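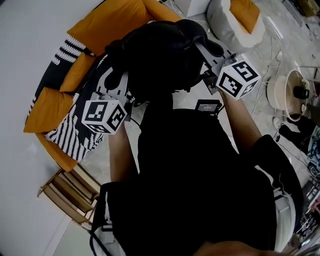 Why were some April recordings withdrawn?
The clocks on the left and right grippers drifted apart during long sessions. By the end of a session the two hands could be out by 500 milliseconds, so a robot trained on the data would close one hand too early. We withdrew 13 sessions from the Kanaujia set.

What caused the drift?
A fault in the Fulska sync software. After a dropped connection it was meant to reset both clocks, but it only reset one. The recording carried on and no warning came up.

Were the marker cubes at fault?
No. The tracked positions were fine. Only the time stamps attached to them were wrong.

How do I know if my copy is affected?
Look in the session log for code 1825. If it turns up anywhere, don't use that session for training, even if the playback looks normal. Short sessions can have the fault too — the gap is just smaller and harder to spot.

Can I correct the time stamps myself?
We don't recommend it. The drift isn't steady, so shifting one side by a fixed amount will line up the start and throw out the rest.

Was anyone hurt?
No. At Ziduneck an arm let go of a tray early and the tray hit the bench. The operator pressed the emergency stop and the arm was switched off until the old model had been removed.

What do I do if my robot was trained on a withdrawn session?
Stop running that model near people. Go back to the last version trained without it, or retrain and test at low speed behind a guard.

What has changed?
Recording now stops if either gripper loses its connection. The software also compares the clocks every 1000 frames and rejects the session if they don't agree.

Who do I contact?
Kuldeep Kandpal at Pustetti handles fault reports. Send the session log and the software version, and leave the original files as they are.

Last updated 6 July 2026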